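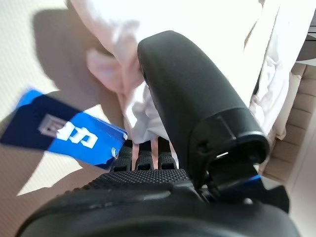 White and pale pink cloth, blue tag at left.

Home | Guides | Set-up | Care | Spares | Contact

Print this page | E-mail this page

Nillico heated airer – set-up guide, section 3: First use and daily drying

Read section 2 first if the wings are not on yet. Do not plug in with the wings off.

3.1 Before you switch on

1. Stand the airer on a hard, level floor. Carpet is OK if short pile. Not on a rug.
2. Open both wings until the side stays click. Two clicks, one each side.
3. Pull off the clear film from the bars. All of it, ends too – it melts.
4. Check the cable is not trapped under a foot.
5. Leave 30 cm clear all round. More if there are curtains.
6. Plug straight into a wall socket. No extension reels.

CAUTION: Indoor use only. Not in a bathroom, not under a window that lets rain in.

Note: a faint smell on first use is normal. Run it empty for one hour with a window open. If the smell is still there on the third use, unplug and see section 7.

3.2 Sorting the load

Do this somewhere flat. A bed will do, or a table.

1. Read the care labels. Anything marked do not tumble dry can normally go on low. Anything marked dry flat does not go on the bars, use the mesh shelf.
2. Whites apart from colours, first wash or two especially. Damp red on damp white will mark.
3. Take off paper and card tags. They go soft and stick to the bars, and the ink comes off.
4. Empty pockets.
5. Shake each item once, hard. Saves ironing.

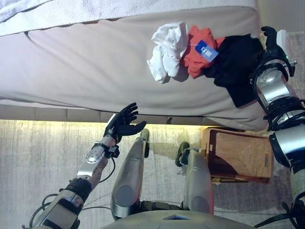
Garments in white and orange-red on the bed, tag still to be put aside.

3.3 Loading

1. Heavy items on the middle bars, thin ones on the wings.
2. One layer only. Do not double up socks.
3. Hang shirts by the hem, or on a hanger from the end hook.
4. Towels folded once over two bars, not one.
5. Wings must carry the same weight each side or the frame leans. If it leans, take items off, do not wedge it.

CAUTION: Never load items that have been cleaned with spirit, petrol or any solvent. Fire risk. Wash again in water first.

CAUTION: Dripping items must be spun or wrung. The switch box is splash proof only, it is not sealed.

3.4 Heat settings

Turn the dial on the left foot. The model number is on the plate next to it.

Ostitz (small frame): one setting, 1000 W.
Andov (large frame): two settings, 1000 W low and 2000 W high.

Low – wool mixes, knitwear, children's things, anything printed.
High – cotton, towels, bedding, jeans. Andov only.

1. Load first, then switch on.
2. Set the timer. Longest run is six hours, it will cut out after that whatever you do.
3. Turn the items over half way. Seams and waistbands dry last.
4. Switch off at the dial, then at the wall.
5. Wait 30 minutes before folding the wings. The hinges stay hot longer then the bars do.

Note: with the cover on, use low only. The cover is sold seperately (part 1941). Zip it right down to the feet and leave the top vent open. Do not pin it shut.

3.5 The Sin mesh shelf

Fits both frames. For jumpers and soft toys.

1. Clip the two long hooks over the back bar.
2. Pull forward, drop the short hooks on the front bar.
3. Press down with a flat hand. It should not slide.
4. Lay the item out to shape, sleeves in. Low heat.

One shelf per frame. Two will block the air and trip the cut-out.

3.6 If it stops

Light off, bars cold – check the wall switch, then the fuse.
Light flashing – cut-out has tripped. Unplug, take half the load off, leave one hour, try again.
Light on, one wing cold – the wing plug is loose. Unplug at the wall, push the wing plug in until flush.
Flashing again after reset – stop using it. Section 7.

3.7 Putting away

1. Cold and unplugged.
2. Wipe bars with a damp cloth. No cream cleaners.
3. Wings down, stays released first. Mind fingers.
4. Wind the cable loosely on the rear hooks. Store upright.

Guide last checked April.

Print this page | E-mail this page

Related guides
Section 2: Fitting the wings
Section 4: Using the cover
Section 7: Faults and returns
Andov large frame: spare feet and stays
Ostitz small frame: wall bracket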